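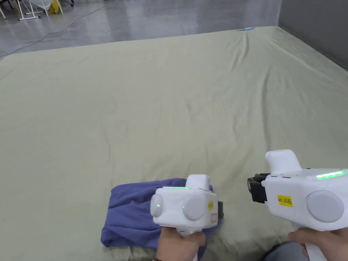 Hand-held grippers in use over a folded cloth on a bed. The one on the right carries a yellow label reading "kit 20右"; the last character means "right."

Hand-held gripper demonstration

Hand-held gripper demonstration is a method of showing a robot a task in which a person does the work with a pair of portable grippers, one in each hand, while sensors record what happens. No robot arm is present during the recording. The recordings are later used to train a control program, usually called a policy, that runs on a robot fitted with matching grippers. The method belongs to the wider field of learning from demonstration, also called imitation learning, and is used mainly for household and light industrial tasks such as folding cloth, packing boxes and clearing tables.

Background

There are three common ways to show a robot what to do. In kinesthetic teaching, a person takes hold of the robot's arm and moves it through the task. In teleoperation, a person controls the robot from a distance with a joystick, a headset or a second "leader" arm whose motion the robot copies. In hand-held demonstration, the person uses a tool shaped like the end of the robot's arm and leaves the rest of the robot out.

Kinesthetic teaching is the oldest of the three and works well for simple motions, but it is hard to guide two arms at once. Teleoperation gives recordings that match the robot exactly. It needs a working robot at every recording site, and many operators are slow at it until they have had practice. Hand-held grippers were introduced as a cheaper option that could be carried into ordinary rooms.

Equipment

Designs vary, but most hand-held grippers have a handle, a housing for the electronics, and a pair of fingers that open and close when the operator squeezes a trigger or lever. The fingers are usually the same part that is fitted to the robot, so that an object held in the demonstration is held in the same way later. Indicator lights may show the state of the device.

Grippers meant for two-handed work are marked left and right. The marking matters because the two streams of data are stored separately, and a swapped pair gives a recording in which each hand appears to do the other's job. Kits are also numbered, and the kit number is stored with the recording so that a fault in one device can be traced to the sessions in which it was used.

The position of each gripper must be known throughout the recording. Some systems work this out from a camera on the gripper, some use motion sensors inside the housing, and others use fixed tracking stations in the room. Many add a camera at head height to give a wider view of the work. The width of the opening between the fingers is recorded along with the position.

Procedure

A recording session is divided into episodes. One episode covers a single attempt at the task, from a set starting state to a set end state. The operator begins with the grippers in a rest position, carries out the task, and returns to rest. The objects are then put back in a new arrangement and the next episode begins.

Operators are normally asked to work at a steady pace, to keep the grippers in view of the head camera, and to avoid touching the objects with their bare fingers. Anything the operator does without the grippers is something the robot will have no means of copying. A person folding a shirt, for instance, may want to smooth it with the side of the hand. In a demonstration this has to be done with the gripper fingers or left out.

Mistakes are handled in different ways. Some projects delete any episode that contains a dropped object or a missed grasp. Others keep the episode if the operator corrects the mistake, as these recordings can show the robot how to recover.

Use with cloth

Cloth is a frequent subject for this kind of demonstration. A folded garment can take a very large number of shapes, and writing rules for each one is not practical. Beds are often used as the work surface for folding because they are wide and low, and because they are where people fold laundry at home. A fitted sheet brings its own difficulty: the fingers can catch the sheet along with the item on top of it, and a policy trained only on hard tables tends to do this often.

The Kokley collection, gathered by the firm Cetero under the direction of Noemi D'Amico, contains 896 episodes of folding on beds and tables. After checking, 814 were kept for training. Most of those removed had gaps in the position data — a common result of turning a gripper sharply or holding it too close to the body. The collection was recorded by six operators and was released in July 2026.

A second group, Vollside, used the same type of gripper for sorting towels by size. Its published notes recommend 300 episodes per task before the first training run, with further episodes added for the cases in which the robot fails.

Limitations

A person's arms can reach positions that a robot's arms cannot. A demonstration may look correct and still be impossible for the robot to repeat, either because a joint would pass its limit or because the two arms would collide. Software such as Kohlhase checks each recording against a model of the target robot and marks the parts it cannot follow. Marked episodes are then shortened, adjusted or dropped.

Force is another weak point. The operator feels resistance through the handle, but many devices do not record it. Tasks that depend on pressing or pulling with a certain strength, such as tucking a sheet under a mattress, are harder to learn from these recordings than tasks that depend on position alone.

Weight also limits the length of a session. Operators hold both devices clear of the work surface for much of the time, and tired arms lead to slower and less regular movement toward the end of a shift.

See also

Imitation learning
Kinesthetic teaching
Robot end effector
Teleoperation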